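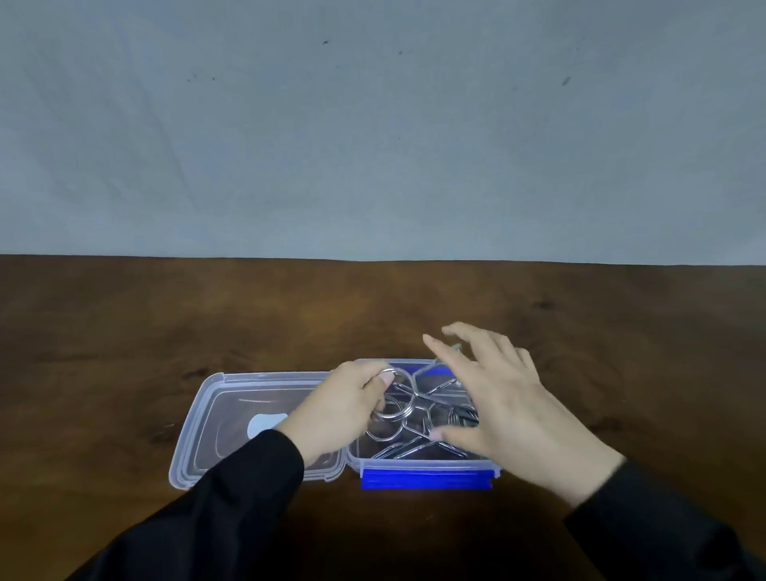
A brown wooden tabletop against a pale wall.

Pluvholm is a river port and the old salt capital of the Fallico lowlands, set where the Nusten bends sharply west on its way to the sea. It began as a ferry landing with 5 households and grew, at a startling pace, into one of the liveliest trading towns on the river. Its emblem, a heron standing on a salt barrel, still appears on manhole covers, tram doors and the wonderful iron gates of the Customs House.

History

Salt made the town. Barges came down from the Brunton pans loaded to the gunwales, and the merchants of Pluvholm taxed every one of them. At the height of the trade the harbor office kept 245 barges on its books, and the quay ran for 700 yards without a break (a remarkable stretch of stonework, and much of it survives!).

The border changes that followed the river war left the town on one bank and most of its farmland on the other. For years residents crossed with two sets of papers, and many streets still carry a pair of names, one from each administration. The checkpoint on the Long Bridge finally closed in May, at the start of the fair, and the date is still marked with a lantern walk across the span.

Old town

The upper streets are a delight, steep and crooked, with covered stairways linking one terrace to the next. St. Orsel's Tower has 200 steps and a superb view over the marshes. The historian Mireille Smadi, whose study of the ferry guilds remains the fullest account of early Pluvholm, argued that the tower was first built to watch for smugglers and only later given its bells.

Transportation

A tram line connects the quay with the upper town. The riverside extension to Brunton Gate opened in July 2019, and passenger boats still run upstream from the old salt steps through the summer.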